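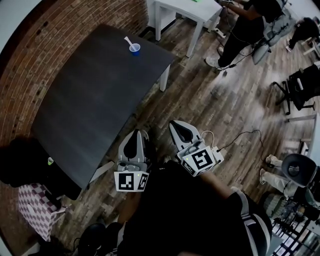 Both grippers out over the floor, with the cup and spoon waiting on the dark table.

The handheld pair is finally at the point where I can write about it. I've been calling the project Hundidura, which is Spanish for a dent, and the first printed shell had plenty of those. This is revision 4 of the shell and the first one I don't want to throw out.

The idea hasn't changed since August. You hold one gripper in each hand, do an ordinary table chore, and the path of both hands gets saved so an arm can try the same thing later. I don't own an arm. Radosław Wysocka does, a small one in his garage in Stalville, and he's agreed to run whatever I send him as long as I stop changing the file format.

Each gripper has square black-and-white markers on its faces, and the head camera uses them to work out where my hands are. On revision 3 I only had one marker per gripper, on the front. It was fine until I turned my wrist, and then the position would jump or drop out completely. With a second marker on the side face there is nearly always one in view. I print them on matte paper now. The glossy ones washed out under the shop lights.

The small green light means the board is powered and talking to the laptop. It used to be on the back, where I couldn't see it with my hands out in front of me, and I lost a whole evening of takes that way.

The chore for now is the spoon. Pick it up out of the blue cup, put it down on the table, put it back. The cup is light plastic and wants to tip if the finger pad touches the rim, so I hold it with the left and work with the right. I saved 27 takes before I got tired and sloppy. The longest came out at 1,043 video images, mostly me missing the handle.

Cables are the part I like least. The black one off the right gripper runs across the floor, and there's a thin white wire that loops out of the top of the housing. Lukian Dovhaniuk, who rents the bench next to mine at Nishad, wants me to go to batteries. He's probably right, but a battery in the handle adds weight exactly where my wrist already complains — and I'd have to redraw the shell again.

Still to do:
Strain relief where the white wire leaves the housing.
Softer finger pads. The black ones grip well enough but slide on the spoon handle.
A cable long enough to reach the far edge of the table with some slack.
Write down the file format for Radosław and then leave it alone.

I've ordered two kinds of rubber sheet for the pads from Ultard. The thinner one should cut with scissors, so I'll start with that.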